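Lisus Adds a Sleep Diary That Guesses How Rested You Are

29 March 2022
By Anjani Harahap

If you have ever stumbled into the kitchen in the morning, poured yourself a cup of coffee and wondered whether you slept well or only slept long, the small team at Brundard would very much like to hear from you. Their free phone app, Lisus, has picked up a new sleep diary this week, and it tries to do something a good many of us can't manage before breakfast: say how rested we are.

The idea is a friendly one. You answer seven short questions when you wake up (what time you turned in, whether you got up in the night, how stiff your neck feels, that sort of thing) and then read two sentences out loud to your phone. Lisus listens to the pace of your voice, puts that together with your answers, and gives you a score from one to nine, with a little note underneath telling you how sure it is of itself.

"My own mother got a four and was quite offended," laughed Cempaka Kusuma, who started Brundard with her old college roommate and still answers most of the support mail herself. "Then she went and took a nap, so I think she may have agreed with it in the end."

The diary was trained on recordings and morning notes from 1015 people who signed up last August, many of them night-shift nurses, bakers and new parents. Kusuma said she was touched by how faithfully they kept at it, and she has a folder of the kind messages they sent along with their answers.

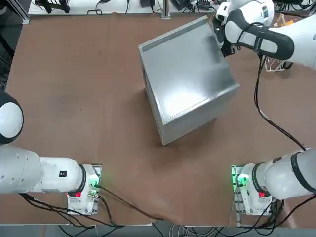
A gripper at the corner of a silver metal box on a brown tabletop.

Fikri Ginting, who looks after the machine learning side of things, was happy to talk about where the app still slips up. It has trouble with head colds, he said, and it tends to score people too low if they are naturally slow talkers, as he is himself. An update meant to help with both is being tested now, and anybody who would like to try it early can switch on the preview under Settings. He also wanted readers to know that the voice clips are handled on the phone and erased once the score comes up, and that only the written answers are saved, and those only if you say yes.

We should mention, too, that Lisus is not a medical tool and doesn't claim to be one. The opening screen says so in nice large letters, and it suggests a visit to your doctor if you have been sleeping badly for more than a couple of weeks.

I have been using it myself for nine mornings now, and I have to say I've grown rather fond of it, even on the day it gave me a two (the neighbor's dog had a lot on his mind that night!). The charts are plain and easy to read, and you can add a line or two of your own about what you ate or what was worrying you.

Lisus is available in English and Indonesian. The sleep diary is free for everyone, and a paid version with longer charts is planned for later, though Kusuma wouldn't be drawn on a price.

Contact the newsroom | © 2022 Wattimena News | Back to top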